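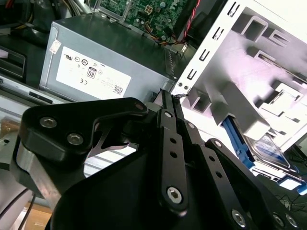 Section 6. Teaching by hand and by remote control

A task is taught to the Salminen arm in two ways: you lead the arm with your own hand (hand guiding), or you stand away from it and move it with the Dunditz remote handle. Both ways produce the same kind of recording, and you can mix them in one task. Taking apart old desktop computers is the work this guide uses for all its steps, as it has most of the problems you will meet later with other products. The space between the gripper and the power supply is narrow, the metal drive cage stands close on the other side, and there are cables in yellow, red, black and orange that a finger can catch. If you can teach a clean approach in such a place, you can teach it on an open table also.

Read Section 5 (Mounting and first start) before you begin. The arm must be fixed, the stop button must be tested, and the wrist camera must give a live view on the tablet.

6.1 Before you teach

1. Switch off the computer that will be taken apart. Pull out the mains cable and put it away from the work area. Wait at least five minutes.

CAUTION: Never teach on a power supply that is connected to the mains. Never open the metal shell of a power supply, with the arm or by hand. The parts inside can hold a dangerous charge for a long time after the cable is removed.

2. Remove the side panel and lay the case on the work table with the open side to the arm.

3. Push the case against the two corner stops. If the case is smaller than the stops allow, use the spacer blocks from the accessory box. The case must not slide when you press on it with a flat hand.

4. Check the gripper. All screws on the finger plates and on the linkage arms must be tight. Use the hex key from the tool bag and do not use an electric screwdriver.

5. Look at the live view on the tablet. You should see the finger tips and also the part you want to reach. When the linkage hides the part, turn the wrist until the part is visible. It is normal that the gripper takes a large area of the view.

6. Set the work light so that the white sheet metal does not shine into the camera. Move the light to the side and a little higher — a bright area on the metal can hide small screw holes and the edges of slots.

NOTE: Do not change the light between two demonstrations of the same task. If you must change it, begin a new task set (see 6.5).

6.2 Making a new task

1. On the tablet, open Tasks and press New.

2. Give the task a short name that says the action and the part, for example "approach power supply" or "hold drive cage". Names can have up to 19 characters.

3. Choose the gripper type. For the parallel linkage gripper choose Type B. With the wrong type, the opening width in the recording will not be correct and the task cannot be repaired later.

4. Choose Hand or Remote. You can change this before each demonstration.

5. Move the arm to the place where the task should begin and press Set Start. Choose a place where the fingers are fully outside the case, with a free way in.

6. Press Save.

6.3 Teaching by hand

Use this method for the large movements and for the approach. It is quick to learn, and most operators make a usable recording on the first morning.

1. Stand at the side of the arm. Do not stand between the arm and the case.

2. Hold the guide ring with one hand. Put the other hand on the upper arm, above the marked line.

3. Press the button on the guide ring halfway and keep it there. The arm becomes light. If you release the button, or press it fully down, the arm stops and holds its place.

4. Press Record on the tablet, or step once on the foot pedal. Wait for the short tone.

5. Move the arm slowly to the part. Keep the fingers in the same direction as the gap you want to enter. In the last stretch, move only forward and do not turn the wrist.

6. Stop for one second when the finger tip is at the place. The software uses this pause to find the end of the approach.

7. Open or close the fingers with the small wheel on the guide ring.

8. Move back the same way. Do not take a shorter way out of the case, even if you can see one.

9. Step on the pedal again. The recording ends with two tones.

CAUTION: Keep your hands off the linkage plates. The arms of the linkage move against each other when the fingers close, and the space between them becomes very small. Hold the guide ring only.

CAUTION: The edges of a computer case are sharp. Wear the thin cut-resistant gloves when your hand is nearer than an arm's length to the case.

NOTE: If you feel resistance, stop. Do not push through it. A finger may be behind a cable or in one of the slots of the drive cage. Release the button, look, then press again and go back the way you came.

6.4 Teaching by remote control

Use this method for small movements near the part, and every time when you would have to bring your face or hand close to the gripper. You work from the live view, so the arm must be seen also directly. Place your chair so that you can look over the tablet to the arm.

1. Take the Dunditz handle from the charging stand. The lamp must be green.

2. Choose Remote on the tablet. The arm makes a short move up and down — this is the check that the handle and the arm are connected. Wait until it is finished.

3. Set the speed to Slow for the first demonstration of every task. You can use Medium later. Fast is not for teaching.

4. Set the scale. At scale 1, the arm moves as far as your hand. At scale 4, your hand moves four times farther than the arm. For work between a power supply and a drive cage we recommend scale 4.

5. Press Record and hold the trigger under your first finger. The arm follows only while the trigger is held.

6. Bring the pointed finger tip to the gap. Use the live view for left and right, and look directly at the arm for the depth. The camera shows depth badly, and many first recordings end too early or too deep for this reason.

7. If your hand comes to the end of its comfortable reach, release the trigger, bring your hand back, and hold the trigger again. The recording continues and the waiting time is removed later.

8. Close the fingers with the side button. Press it in small steps. The force limit is set to Low when the task is new, and it should stay at Low for anything made of thin sheet metal or plastic.

9. Move back and press Record again to end.

CAUTION: Do not touch the motherboard or its connectors with the fingers. To pull out a connector is a separate task with soft finger tips (Section 8). The standard plates are hard and will damage the board.

NOTE: Loose cables are the most frequent reason for a failed demonstration. Tie them to the side with a paper strap before you begin, or leave them as they are and make more demonstrations. Both are possible. What does not work well is a task set where some cables are tied and some are free, with only a few recordings of each.

6.5 How many demonstrations

One demonstration is enough for the arm to repeat the movement on the same case in the same position. It is not enough for a different case.

For one case model, record 67 demonstrations. Between them, move the case a little, turn it a few degrees, and take it out and put it in again sometimes. For a mixed supply of cases, plan for about 1,540, divided between two or more operators. Different hands make the set better.

The tablet can store 3,000 recordings. When the memory is nearly full, a yellow bar appears in the Tasks view. Copy the recordings to the office computer and delete them from the tablet before you continue.

Begin a new task set when you change one of these things:

the gripper or its finger plates
the position of the wrist camera
the work light
the height of the table

6.6 Checking and deleting a recording

Check each recording directly after you make it. After lunch you will not remember which one was bad.

1. Open the task and press the last line in the list.

2. Play the recording at double speed. Look at the live view picture and at the force line under it.

3. Keep the recording if the force line is flat during the approach and rises only when the fingers close.

4. Mark it as Bad if the force line has a high point during the approach. The finger has touched something.

5. Mark it as Bad also if a person's hand comes in front of the camera, or if you corrected the movement more than two times.

6. Press Clean Up at the end of the shift. All recordings marked as Bad are deleted together and cannot be brought back.

NOTE: Small hesitations are not a mistake. A recording where you slow down before the gap is better than a quick one.

6.7 First run after teaching

1. Remove all tools from the case and the table.

2. Press Learn and wait. The time depends on the size of the set. The arm stays locked during this.

3. Keep one hand at the stop button. Press Run Once at Slow speed.

4. Watch the finger tip, not the tablet. Press the stop button if the tip goes toward the drive or the board.

5. If the arm stops short of the part on three runs, add ten remote demonstrations which begin close to the gap, and press Learn again.

6. When five runs are good one after another, you can set the speed to Medium.

If the arm shows code T4 during the run, the gripper type in the task does not agree with the gripper on the wrist. Go back to 6.2, step 3. For code T7, open the camera cover and clean the glass with a dry cloth. For all other codes, see the table in Section 11 or write to the Stosbridge service desk with the serial number of the arm and the name of the task.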